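Workshop > Kits and Plans > Two-Hand Builds > Cerkel Cube Table

Cerkel Cube Table - simulation files and build kit 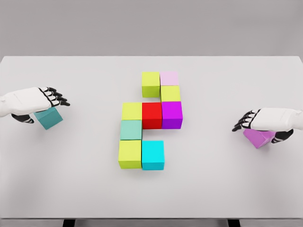 Cerkel in the simulator, both hands holding a cube beside the nine-cube layout.

I'm Upendo Barasa, and Cerkel is the project that ate my garage. It's a two-handed tabletop robot that picks up colored cubes and puts them down next to other colored cubes, and I've been having more fun with it than with anything I've built before. You can get it in two ways: the simulation files by themselves, or the full kit with the files plus the parts you need for a real table at home.

Start with the files if you're at all unsure! I ran everything in the simulator for months before I cut a single bracket, and I still try every new layout there first. When a hand knocks a row of cubes across the table on screen, you press reset. When it does that in my garage I'm on my knees looking under the freezer.

What the files do

You get a plain white table, a gray wall behind it, two hands with white shells and black jointed fingers, and a set of cubes in whatever colors you ask for. The layout in the render is the one I call the staircase, and it's the default when you first open the project. It's one layer with the cubes edge to edge, and it bends enough that the hands have to come in from different angles. Four of the cubes share the same yellow-green, so your program can't just say "find the yellow-green one" and be done. It has to know which spot it means. I lost a whole weekend to that (my own fault, I'd been sorting by color and nothing else).

Each layout is a small text file. You write down a color and a grid position for every cube, save it, and reload. My neighbor's kid was making her own within an afternoon, mostly letters of her name.

The files come with 27 layouts. The early ones are short straight rows for one hand. The later ones have corners and gaps, and the last few need both hands working close together, where I'd suggest turning the speed way down until you trust your own code.

What's in the full kit

- The simulation files, with all updates
- Two hand kits, left and right, with white shells
- Finger segments and joint sections, unassembled
- Two arm mounts that clamp to a tabletop
- Motor driver board and wiring, cut to length and labeled
- A bag of cubes in mixed colors
- Printed build guide

You bring the table, a computer and your own hand tools. A light, matte tabletop works best for the camera, and so does an even light overhead. Mine used to be glossy and I fought with reflections until I gave in and painted it. The camera isn't in the kit either - most USB webcams I've tried have been fine, and the guide has a page on where to mount one.

The finger joints come from Flostament, a little shop that makes small runs for hobby builders, and I've stuck with them since the second version because their joints go together without filing. The clamps are by Rommont. They're heavier than I wanted, but they don't creep when both arms swing at once, so I stopped complaining.

Putting it together

Plan on a few evenings. The arms are quick. The fingers are slow, and there's no getting around it: lots of little pieces, lots of little pins. Do one whole hand first, plug it in, run the open-and-close test, and only then start the other. I built both at the same time and made the same mistake twice, with the thumb routed on the wrong side of the cable guide. Step 9 in the guide now has a big drawing of it.

Kipchumba Shemweta shares the workshop bench with me on weekends and wrote the part of the software that keeps the two hands out of each other's way. It treats the area over the layout as a space that one hand reserves while it's placing a cube, and the other waits off to the side holding its own. You can switch that off in the settings if you want to write your own version, and a few builders have. Please do it in the simulator first.

Moving from screen to table

The same program runs in both places. You change one line in the settings to point it at the real arms. Expect to redo your grip settings though, as simulated cubes are very forgiving and real ones slide. I go a bit tighter on the real hands and come down slower over the last stretch. The guide has my numbers as a starting point, and the test routine will do 1,000 grips in a row if you leave it running overnight. My best run so far is 917 before a drop, and I'd love to hear from anyone who beats it!

Ordering

Full kits are packed by me in small batches, and the next batch goes out in March. Files are sent as a download link by email once your order is in. If you buy the files now and want the kit later, tell me and I'll take the price of the files off.

Spare fingers, single hand kits and extra bags of cubes are listed under Barasa Spares. If you want particular colors, put them in the order notes and I'll see what's in the drawer.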